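Print
E-mail

Ticket: Album download stops at track 8
Status: Closed

Customer bought the Hafstein live album, Nurnham, from the Lerkstead Records store. The zip file opens, but track 8 cuts out at 72 seconds. Same result on phone and laptop.

10:15 a.m. – Asked customer to delete the file and download again. No change.

11:40 a.m. – Checked the master. It plays through to the end. The copy on the Zorkdale server is shorter than the master, so the upload was bad.

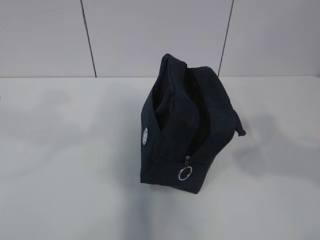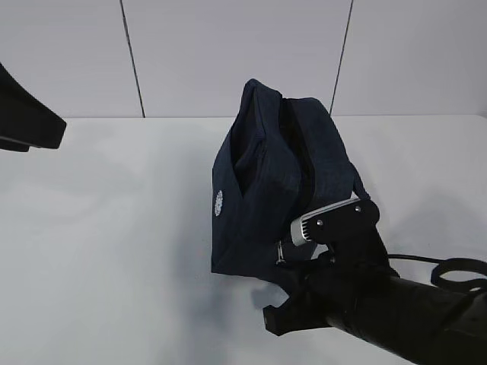
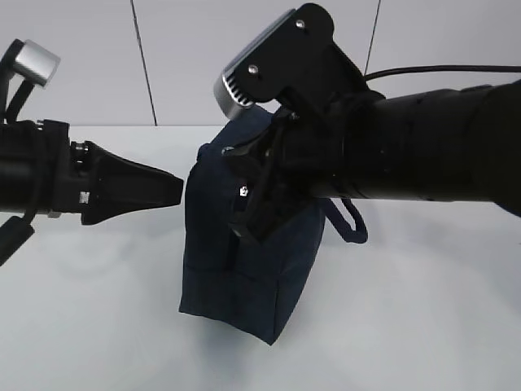 Do I have to pay again to get the fixed track?

Your original download link still works. Sign in, open Orders and pick the album again. The new zip replaces the old one at no charge.

2:05 p.m. – Uploaded track 8 again and rebuilt the MP3 and FLAC zips. Progress reached 100 on both. Played the track from the store page, full length.

3:30 p.m. – Customer confirms MP3 is fine. FLAC not tested on their end – they only use MP3. Closing.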